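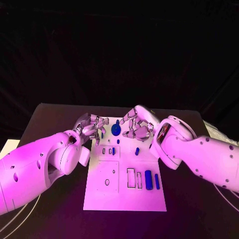 Rosario De Luca wants to know why the right hand lets go half a second before the operator does, and whether it's the glove, the network or the operator. Fair question. The ticket was opened as "right hand drops pegs (sometimes)", and the "sometimes" has kept us busy through most of January.

**Status:** open, workaround in place
**Rig:** Blackwood, both arms, remote control with gloves
**Task:** peg board, blue pieces
**Priority:** was low, then somebody senior watched it

### What was reported

During remote demonstrations the right hand opens early on the lift. The operator still has finger and thumb together and will swear to it. The left hand behaves. Sislow, the policy trained on these sessions, has picked up the habit and now drops pegs with real conviction, so at least we know the learning works.

### Log

**09:40** - Restarted the glove software. Restarted the arm controller. Restarted the kettle. No change in the first two.

**10:15** - Swapped the gloves left for right in the config, to see whether the fault followed the glove. It did not. It did make the left hand wave at me, so I swapped them back.

**10:50** - Checked the network. Delay between glove and hand is 16 ms and steady, nowhere near enough to explain half a second. Apologies to the network, which has been blamed for everything since Flandex moved in upstairs.

**11:30** - Recorded raw thumb values from the right glove while holding a pinch and doing nothing else. With my wrist flat, the line is flat. With my wrist tipped up, the thumb reading sags until the software decides I've let go. Everyone tips their wrist on the lift. I tried not to and looked like a waiter.

**12:10** - Recalibrated the right glove using the long routine. Better for a bit, then the sag came back. The routine only ever asks for a pinch with the wrist flat, so it has no idea what mine does the rest of the day.

**14:05** - Found the release threshold in the Lullell driver. Left hand is set to 200. Right hand is set to 1,000, on a scale where higher means more eager to let go. The commit message reads "temp". No date on the comment beside it, no initials either.

**14:20** - Set right to 200 to match. Pinch now holds through the lift with the wrist tipped as far as I can comfortably get it.

**14:45** - New complaint, from me: the right hand is now slow to release when you do want it to. Pegs get placed and then picked up again by accident. Raised the threshold a little and added a rule that release needs 2 readings in a row past the line before the hand opens. Feels normal. I ran the small pieces first, then the fat cylinder, which is easier to hold and a lot more annoying to let go of.

**15:30** - Rosario had a go on the gloves. Verdict: "It does what I do now, which is a different problem."

### Replies

**Rosario De Luca:** Do we have to throw out the old demonstrations?

Not all of them. Left-hand-only runs are fine. For the right hand, anything where the glove trace shows the thumb sagging before the release should come out of the training set. I've written a filter for it and it's in the tools folder under a name I'll tidy up later. Please don't "fix" old runs by shifting the release time by hand. The arm had already reacted to the drop by then, and so had the operator, usually out loud.

**Rosario De Luca:** And Sislow?

Needs retraining without the bad runs. Until then, expect it to let go early out of loyalty.

### Workaround for anyone on the rig before this closes

1. Pull the latest driver config and check the right release value matches the note taped to the monitor.
2. Do the long calibration, then hold a pinch and tip your wrist up and down slowly. If the hand opens, stop and redo it.
3. If a peg drops mid-demonstration, mark the run as failed. Don't rescue it with the other hand, however pleased you are with the catch.

### Still to do

- Add a tipped-wrist pose to the calibration routine
- Run the filter over the older sessions and see what's left
- Retrain Sislow
- Put both thresholds in one file, with a comment that says more than "temp"
- Check whether the left glove sags too and has been hiding behind the lower number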